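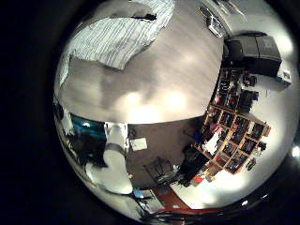 2021-12-28, cloth pull, wrist view only

Picking up from Fuad's note on the grasp-point head. The question for this entry is whether the fisheye at the wrist gives enough edge information to choose a pull direction on a crumpled cloth without the overhead view. The masks so far have been drawn by hand, and the hard part is the tabletop itself. With the striped cloth lying over it in folds, there are two blown-out patches of reflected light on the gray surface and a darker smudge across the middle, and the segmenter wants to treat the border of each of them as a cloth edge. The blue-gray stripes are the other problem. They run into the wrinkles and the fold detector cannot separate one from the other at this distance. The corner that hangs down toward the left rim is the obvious target for a person. It is also where the lens compresses most.

Setup

Arm and gripper as in A-yeong's entry on the wrist mount. Overhead camera disconnected at the cable and not merely ignored in software, after the mixup earlier in December when the overhead frames were still going into the buffer. Controller is the Yoon build. Policy is the Rernanis checkpoint, the one before Urszula changed the crop. No fine-tuning on this cloth.

Rectification: tried both. Full undistortion to a flat view throws away the outer ring, and the outer ring is where the hanging corner is. Raw circle keeps it. Went with raw circle plus a radius channel (normalized distance from image center, one extra plane). Eun-seong suggested an angle channel as well. Not done yet.

Procedure

1. Crumple cloth by hand, drop it on the surface, do not arrange.
2. Move arm to the low look pose. Wait for the exposure to settle.
3. Predict grasp point and pull direction from a single frame.
4. Execute. Pull length fixed for all trials.
5. Score: area uncovered or spread after the pull, measured from a phone photo taken from the step stool. Success means the spread area went up and the cloth did not leave the surface.

Trials: 53 in total. 26 with the radius channel, the rest without. Same person dropping the cloth in both sets (me), alternating so that changes in daylight hit both conditions.

Result

With the radius channel, 16 of the 26 pulls counted as success. Without it the success count was lower, but I am not writing the number here until Seon-mi has rescored the photos. I scored both sets knowing which was which, and several were close calls. She has the folder with the condition labels stripped.

Failure types, radius channel set, in order of how often they came up:

Grasp on a glare edge. Gripper closes on bare surface. The confidence on these is high, so thresholding will not remove them. Taping over the worst reflection moved the problem to the other one.

Grasp on an inner fold instead of the outer edge. Cloth moves as a lump and the area stays the same.

Cloth dragged off the surface. Happened 2 times, both when the predicted pull direction pointed toward the table edge. The edge shows as an arc in the raw view and I suspect the policy has no idea that it is a drop. Rectified input might do better on this one type even if it loses overall. Worth a separate small run.

Not a policy failure, but noted: one trial stopped on a joint limit in the last part of the pull. Kept in the count as a failure. Fuad thinks it should be excluded. My view is that the policy picked a direction the arm cannot follow and should be charged for it. To be settled before anything goes into the write-up.

On exposure

Auto exposure is driven by the white wall and the lamp. When the arm comes in low the wall takes up more of the circle and the cloth goes darker, so the same fold has a different contrast depending on approach height. Locked exposure for a few extra frames at the end (not part of the trials). Fold edges looked more stable between heights, glare patches larger. Have not decided. Polarizing film over the lens is the cheap test. Alletier had sheet stock last time we ordered, and A-yeong may still have an offcut in her drawer.

Code

Radius channel is on the branch cloth-wrist, off by default. Config flag is use_radius. The mask for the black corners is applied before normalization now; it was after, which shifted the mean by a visible amount. Any run on this branch from before that commit should be redone. Urszula, that includes your towel set.

Next

Rescore from Seon-mi, then fill in the missing number above.
Film test, same drops, both exposure modes.
Plain cloth against striped, same size. The Dremesel towels are close enough if trimmed.
Edge-of-table penalty: write down what it would need as input before coding it.
Ask Eun-seong whether the angle channel should be sine and cosine or a single wrapped value. I lean toward sine and cosine.

Arm parked, brakes on. Logs copied to the shared drive, phone photos still uploading.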